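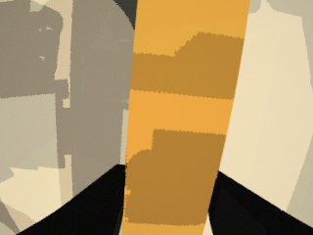
Banded orange and brown, stepped edges

Finding a grave in the old section at Cordier cemetery?

Trying to find my great-great-grandfather in the soldiers section at Cordier. Have a plot number, 1056, from a pension letter but the office map stops at the newer rows. Stones in the back are mostly worn flat. Does anyone know if there was an earlier numbering? Driving out from Irard in November, only have the one day.
posted by stoka_kin, 2022-03-07

millroad22
Yes there was. The graves got renumbered when the county took over the grounds, so your 1056 is prob the old number. Ask for the burial ledger, not the map. It's kept at the Jillorance library, local history room, upstairs. Old number in the left column, new one on the right. Call ahead, they close for lunch and the room is locked otherwise. My guy went from 1056-something to 2939 so dont assume the numbers are anywhere close.

quietacre
just walk the rows, its not that big

hollis_branch
Second the ledger. Also check the first 3 pages, theres a list of men moved in from the Stoka churchyard and they were never given an old number at all. Spelling is all over the place, try every version of the surname. If the stone is blank the office can mark the spot for you with a flag, but you need to bring a copy of the ledger page. Took them 22 minutes when I went. Wear boots, back part is low adn soggy by fall.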